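Prendeck Planner 2 — task planning for two-handed work

If you have ever spent an afternoon coaxing a pair of grippers to stop fighting over the same basket, Prendeck was written with you in mind. It takes demonstrations recorded with hand-held grippers, sorts them into steps, and hands your controller a plan that you can read, edit and replay — all from one window. 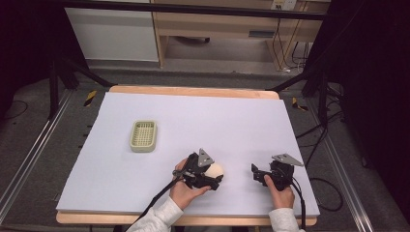
Szymon Zawadzka rebuilt the step editor for this release, and we're awfully fond of it. You can drag a grasp earlier, split a long move in two, or let one hand wait while the other finishes up, and the timeline sorts itself out as you go. Undo holds the last 100 edits, so please do poke around!

Works with: Omberg and Yeom controllers
Recordings per project: up to 3000
Built-in step templates: 19
License: per workstation, updates included through January

Questions before you buy? Write to Cillian Brophy at the Wunda support desk.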